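Clear bins for hand tools – worth it or just more clutter?

Forum: Small Shops & Garages > Storage and Organizing
Thread views: 1,374

parkbench_pete
Original post
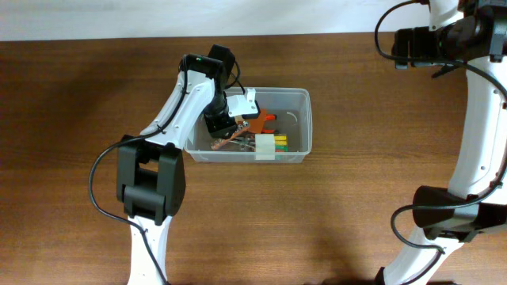
So I've been going back and forth on this for most of August and I'd like to hear from people who've lived with it longer than I have. I used to be a drawer guy. Everything went into one deep drawer under the bench, and every time I needed a screwdriver I'd stir it around like soup until I found one. My wife said it sounded like a dishwasher falling down the stairs.

The new plan is clear plastic bins, one per kind of job, with a bit of white tape on the front of each one for a label. Hand tools and whatever small parts go with them in the same bin. You pull the bin, set it on the table, do the job, put the bin back. I've got seven going so far and I like it, mostly. My problem is the small parts. They sink. The tools sit on top, the little stuff ends up in the corners, and I'm back to stirring soup, only now I can watch myself do it.

Do you split the small parts out? Inner cups? Or is mixing them a dumb idea to start with?

greasemonk77
Mixing is a dumb idea to start with, sorry! I did it for years. Tools go on the wall, parts go in parts drawers. I have one of those Amwood cabinets with the tiny drawers and I would save it from a fire before I saved the truck.

lintroller
Going to disagree with greasemonk a little. Wall storage is great if you have a wall. I work on a table in the spare room and when we have guests everything has to disappear, so bins it is. I keep tools and parts together on purpose, by job. The picture hanging bin has the hammer, the little level, the hooks and the nails. I don't want to visit four drawers to hang one picture.

What fixed the sinking for me was jam jar lids. Flip them upside down on the bottom of the bin and put the screws in there. Costs nothing and they lift right out.

parkbench_pete
Jar lids! OK, I'm trying that tonight. Do they slide around when you carry the bin?

lintroller
Yep, they slide. Bit of poster putty under each one. Or don't run with it, haha.

oldhinge
I've got nothing against clear bins but watch what size you buy. Everybody buys too big. A big bin turns into a drawer with no cabinet around it. Mine are shoebox size and if a job won't fit in a shoebox it gets two. Also the ones with the slanted sides stack nicely when they're empty and waste a surprising amount of room when they're full, because you lose space along the bottom. I went with straight sides the second time around.

parkbench_pete
Mine do narrow a bit toward the bottom, and the corners are rounded. Never thought of that as a problem but yeah, that's exactly where the washers go to hide.

greasemonk77
Rounded corners are fine, you can get a finger in there and sweep stuff out. Square corners are where washers go to die.

tapeandtwine
Can we talk about the tape? I see white tape labels on everything in this forum and I want to know how you keep them on. Mine curl up after a month or two.

parkbench_pete
I wrap mine down over the bottom edge. The strip goes on the front, low down, and folds over the lower front edge, so there's no loose end at the bottom to catch on the shelf. Wipe the plastic with rubbing alcohol first. None of mine have come up yet, but it's early days.

tapeandtwine
Hm, I'd have thought sliding it on the shelf would scrape the folded part right off. I put mine up by the rim.

parkbench_pete
Up by the rim I can't read it when there's a bin on the shelf above. Maybe I'm just short.

nightshift_dee
I tried the Skurkar bins with the little slot for a paper card and I do NOT recommend. The cards fall out and then you have a bin with no name and a card on the floor saying "plumbing". Tape every time. I write on mine with a paint pen because regular marker rubbed off with my thumb.

lintroller
Second the paint pen.

greasemonk77
Why label a clear bin at all though? You can see what's in it!

nightshift_dee
Because three of mine have screwdrivers in them and I want the right one, Greg-a-monk. Also my kids put things back wherever they feel like it. The label is for them.

oldhinge
Label also tells you what's supposed to be in it when it's empty. I keep a list inside the lid too, but I'm told I have a condition.

tapeandtwine
Different question for Pete – you're setting these down on a wood table? I do most of my work at an old pine table and my bins left scratches, because there's always a bit of grit stuck underneath. I ended up putting felt dots on every single one. Bought a pack of 196 dots thinking it would last forever and I'm already out.

parkbench_pete
Wood table, yes, reddish brown with a lot of grain, and I'm fussier about it than I'd like to admit. Haven't had scratches so far but you've got me worried. Do the felt dots hold on if the bins slide on and off a shelf all day?

tapeandtwine
The cheap ones, no. The Nenar ones have held up better for me. Or use one big tray or mat on the table and let that take the beating. I've also seen people use shelf liner cut to size.

greasemonk77
A mat also stops small parts rolling off. I've dropped screws on a dark floor and as far as I know they live there now.

oldhinge
One more thing on the orange handles, if we're doing tool tips. I try to buy bright handles for anything that goes in a bin. You can pick out an orange handle in a pile without taking your glasses off the top of your head. Black handles just vanish. I put a stripe of orange tape on the black ones I already own and it works nearly as well.

parkbench_pete
I've got an orange one in there and yes, it's always the one I find first. Never connected the two. Guess I'm taping handles this weekend as well.

nightshift_dee
Careful, this is how it starts. I went to the Barua closeout for one bin and came home with a label maker, a peg rack and 1,000 zip ties. I have used maybe a dozen.

greasemonk77
What color zip ties

nightshift_dee
Orange, obviously.

parkbench_pete
Update, a few evenings later. Jar lids are in, two to a bin, with putty. Screws in one, washers and odds and ends in the other. Much better! The lids take up more floor than I expected, so the longer tools have to lie across the top of them at a slant, and I'm not sure I love that. Might try something narrower. Are those little silicone cupcake cups any good, or do they flop over?

lintroller
They flop. Get the square ones.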